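Journal > Making > Print and paper

Filed under: Printmaking, Exhibitions, Studio notes
6 min read

I've had two prints accepted for the winter show at Vevstead, which opens in December, and the past few weeks have gone on getting them ready. I said I'd write up how it went, mainly so that next time I can look back and see how long each part took.

Vevstead is a small gallery above a bookbinder's. It has one long room and one short one, with a landing between them where they hang whatever doesn't fit anywhere else. The winter show is works on paper only, 65 pieces this year. Each artist can put in up to three. I sent three and got two in. The one they turned down was the harbour piece, the one I liked best, but it was also the biggest and I can see it would have been a nuisance to place.

The two going up are both woodcuts with water-based ink, printed by hand. One is a row of allotment sheds, in four colours. The other is a single pear tree against a wall, and that one is only black and a thin grey. The sheds took most of the summer. The pear tree took nine days, and everyone prefers it.

I proofed the sheds on Hayashi, a fairly heavy Japanese paper I buy in small packs. It takes the damp well and doesn't stretch much between colours, so the registration stayed close all the way through the edition. The trouble is that it's a warm white, nearly cream, and the grey I wanted for the sky went brown on it. I tried a bluer mix, then a weaker one. In the end I printed half the edition on Hayashi and half on a brighter sheet called Kikeo, then pinned one of each to the wall for a week.

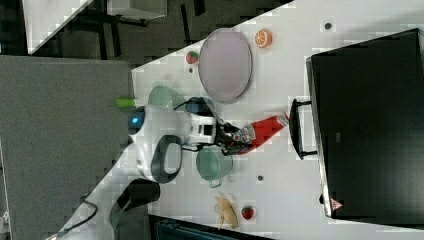
Femi Nnaji thought I was worrying over nothing and that the cream paper suited the sheds, because old creosote never looks right on a cold white. The sky could go brown if it liked. It was an English sky.

I went with the cream for the show. I still look at the other one and wonder, but the forms have gone in now and the titles and papers are on the labels.

The edition is 40. I'd planned on fewer, but if you're going to mix that much of one colour you may as well use it. Of the sheets I printed, 23 were good at the first sort and I had to go back and do more. What I threw out was mostly down to my baren. The bamboo cover had worn through on one side and I didn't notice until there were scuffs along the bottom edge of a whole afternoon's work. I re-covered it badly, then re-covered it again properly with Chiharu Yokoyama on the phone talking me through the knot. If you've never tied one, you soak the sheath first and twist the ends much harder than feels sensible.

Drying was slow. It's been a wet month and my back room doesn't get warm until late afternoon. I interleaved with blotters and changed them twice a day, at seven in the morning and again before bed. A few sheets cockled at the corners anyway. Those I misted on the back and put under boards with the big dictionaries on top, and all but one came flat.

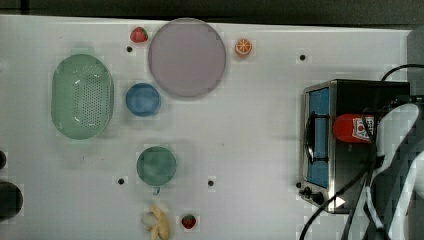
Framing

I don't enjoy framing and would hand it all over if I could afford to. The gallery asks for plain wood or white, no wider than a thumb, glazed, with D-rings already on and the cord left off. They're quite strict about the cord. Last year I turned up with it on and had to sit on the stairs taking it off again.

For the pear tree I used a limed ash moulding from Mirna, the framer's on the ring road. They cut it to length and I join it at home. Their mount board has gone up since spring, so I floated both prints on a backing sheet instead of putting a window mount over them. It means you see the whole paper, deckle and all, and I think hand-printed work looks better that way. It does show up any corner that isn't flat, so see above about the dictionaries.

Hinges were Japanese tissue with wheat starch paste. I cook the paste in a small saucepan, push it through a sieve and keep it in the fridge with a bit of water over the top. It lasts about as long as milk. Two hinges at the top edge of each print are plenty for this size, and they should be torn, not cut, so the edge doesn't show through as a line.

The second frame went together out of square. I'd rushed the glue and the strap slipped. I knocked it apart with a rubber mallet, cleaned up the mitres and did it over. That was an evening gone. I also found a dog hair under the glass after I'd taped the back, and I don't have a dog.

Pricing

Pricing is the part I get asked about most. The sheds are 200 framed. That is more than I've charged before and I went back and forth on it. The gallery takes its share, then there's the wood and the glass, and what's left doesn't look like much set against a summer. Shigeru Tanabe told me years ago to put up the price with each show by a little and never bring it down, and I've mostly stuck to that. The pear tree is less, being smaller. Unframed copies of both will be in the browser by the door.

I've decided not to number the prints in the order they came off the block. Some people mind about this. I sign them all in one go once they're dry and sorted, and the number is just the number. The first ones off are rarely the best anyway, as the block takes a while to settle into holding ink.

Delivery is between ten and four, up the outside staircase, and they ask that you don't leave work in the bookbinder's doorway. I'll wrap the two frames face to face with card between and take them on the bus in the big portfolio bag.
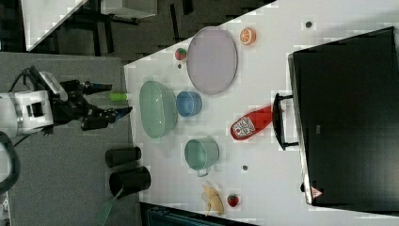 I've also put my name down for a morning of invigilating, which everyone showing is expected to do. It's two people at a time and I've been paired with Misaki Morikawa, who has three small lithographs in the short room. I saw one of them at the handing-in last year, a flight of steps with a bucket on it, and I'd have bought it if it hadn't already had a red dot. The job is mostly sitting at the desk, clicking the counter and telling people that the toilet is downstairs. I like it. You hear what people say in front of the work when they don't know whose it is.

The hang itself is done by Chie Higuchi, as it has been for the last few winters. She lays everything out along the floor first and moves it about for most of a day before a single nail goes in. I've asked for the two not to be next to each other. They're so different in colour that the pear tree looks unfinished beside the sheds, and the sheds look busy beside the pear tree. Whether that's possible depends on what else comes in, so I may well find them side by side on the landing.

Meanwhile I've started cleaning up the blocks. The key block for the sheds has a split coming at one end, following the grain, so there won't be a second edition from that one even if I wanted it. I've rubbed a bit of camellia oil into my gouges and put them away until the new year, apart from the small V-tool, which needs regrinding and is on the windowsill so I don't forget it.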